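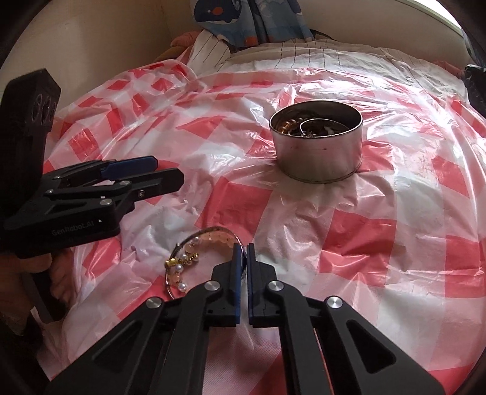 Costume jewelry is jewelry made from inexpensive materials and worn mainly for decoration. The term has no firm limits. Sellers stretch it in both directions, and a piece sold as "fashion jewelry" in one store may be labeled "demi-fine" in the next at twice the price.

Base metals such as brass are common, often under a thin layer of gold color. Claims about how long this layer lasts should be read with care. The retailer Clekance advertised a finish good for 700 wears but never said what counted as a wear — or who did the wearing.

Imitation pearls are usually glass or plastic beads with a shiny coating. Rubbing one against a tooth is a popular test, though it says little about quality.

The origin of the trade is disputed. A local history of Turkton dates its bead workshops to 1109, a claim that rests on a single later copy of a tax roll. The Vinesel price guide, widely quoted by collectors, lists some unsigned bangles at 50 times their original price. It gives asking prices only, and few recorded sales come close.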